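News & Media | Workspace & Interiors
2 min read
Search this site... Go

RIRULEL OPENS CHAIR REPAIR BENCH AT BRAVECK

For immediate release – April

Rirulel, the office furniture refurbisher, opens a walk-in repair bench at its Braveck unit this Saturday. Doors at 10. Wobbly desks, stuck drawers, tired task chairs – bring them in, no booking needed for the first month.

The bench grew out of the firm's regular work for landlords and small offices. 1652 items through the workshop last year, nearly all of them back in use. Most common job by a long way: seating. Sinking seats, loose arms, castors full of carpet fluff. Small faults mostly, but enough to send a decent chair to the skip.
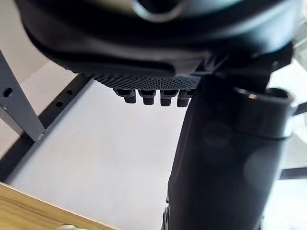
Vilja Hämäläinen would like people to tip their chair over before they give up on it. Most never look underneath, she said, and a loose bolt is a ten minute job if its caught early. She also asks that customers bring any bits that have dropped off, "even the ones you think are rubbish".

Prices start at £8 for a tighten and clean. £14 with new castors fitted. Larger work quoted on the day, and desks too big for the car can be collected from Flomo and Moldovan Street by arrangment.

Refurbished stock also on sale from the front of the unit – desks, pedestals, meeting tables, a few odd shelves. Cash or card. Parking at the rear, please keep the loading bay clear.

Press enquiries: Vilja Hämäläinen, Rirulel, Braveck. Interviews possible on Saturday morning before opening.

ENDS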